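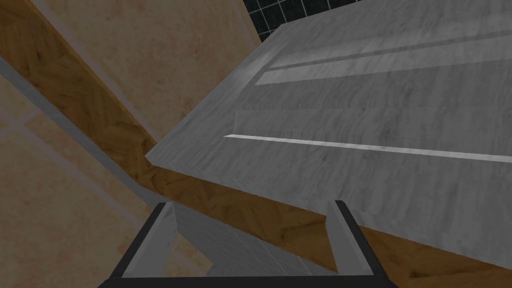 Alistair Forsyth replied:
I'd leave the grout alone until spring, personally. You said the kitchen backsplash has been up since December and the haze still comes back every time you wipe it, and to me that sounds like hard water and nothing more sinister. We had the very same thing in our old place in Radville, and I must have scrubbed that wall every Tuesday for a year before my sister handed me a jug of distilled water and told me to try it. Went away in an afternoon!

tilesandtea wrote:
Oh, I do love Alistair's optimism, but I'm going to disagree with him a little. Hard water leaves a crust around the sink and the faucet, where things splash. If the haze is all over, even way up under the cabinets, that's grout residue that never got cleaned off properly when the job was done. You want a proper haze remover, and you want to read the label twice if there's any real stone nearby, because the acid ones will eat into marble and then you have a much sadder thread to write.

Zuweira Tetteh wrote:
Thank you both, you're so kind to take the time. To answer the questions from the first page: the tile is porcelain, matte, from the Karkari range, and the counter is real marble (my mother-in-law's choice, and she was right, I've grown very fond of it). The haze is all over, top to bottom. The installer says it will "wear off with cleaning," but I've been cleaning since before the holidays and my arms are wearing off first. He charged us 2,000 for the wall and the floor together, so I don't want to start a quarrel if it's something I can fix myself on a quiet evening with the radio on.

grout_grandpa wrote:
33 years of setting tile here, now happily retired and mostly annoying my wife. Matte porcelain holds on to haze like a sweater holds on to cat hair. Skip vinegar. I know everybody's aunt swears by it, but one drip on that marble and you'll have a dull spot looking back at you every breakfast. Get a haze remover with no acid in it, tape plastic over the counter, do a small patch behind the toaster first, and rinse with more clean water than you think you need. Change the bucket often. Most folks rinse with dirty water and put the haze right back where it was.

Alistair Forsyth replied:
All right, I'll give you the part about the rinse water, that may well be why the distilled jug worked for me. I still say try plain water before you buy anything. A jug is cheap.

tilesandtea wrote:
It's cheap and it won't do a thing for cement haze, Alistair, bless you.

Zuweira Tetteh wrote:
Update for anyone following along! I did the patch behind the toaster last night, plain water on the left side and the Sulemana cleaner on the right. The right side came up beautifully after 2 rounds and the left side looks the same as ever (sorry, Alistair). I'm taping up the counter this weekend. Does anyone know if I should wait before putting sealer on the grout lines?

grout_grandpa wrote:
Let it dry a couple of days first. And seal the grout only, wipe any extra off the tile face right away or you'll be chasing a whole new haze.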